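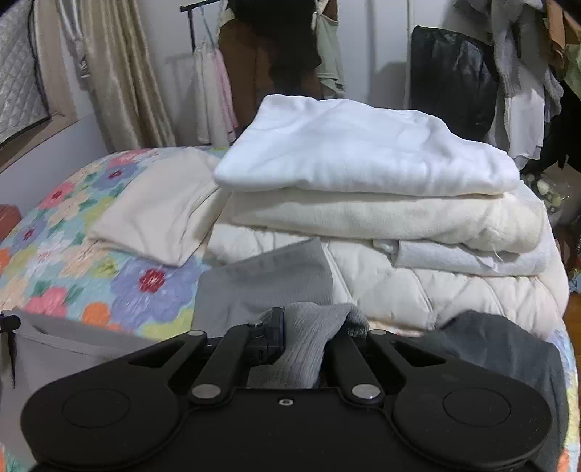
Module 7: Sportswear and Team Kit

Fabric weight and knit in match shirts

Knitted fabrics are sold by weight in grams per square metre (gsm). Most match shirts sit between 100 and 200 gsm. Lighter cloth dries faster but snags easily and shows the base layer through it. Training tops are usually heavier.

Terms for the test:
Interlock: double knit, smooth on both sides, holds print well.
Mesh: open knit, used under the arms and down the back.
Rib: stretches across the width; used for collars and cuffs.

Case study: Rernmont hockey club changed supplier from Fosier to Brustix and ordered 3830 shirts across all age groups. Read Farzana Akanda's buying report before the seminar and note why the club turned down the mesh sample. Her costs leave out printing.

Seminar task: in pairs, write a one-page fabric specification for an away shirt. Give weight, knit, collar type and badge method. Hand it to Roel De Haan at the start of the session. Late work goes to Menaka Sheikh.

Last updated: November 2025

This site uses cookies to remember your settings. Accept | Manage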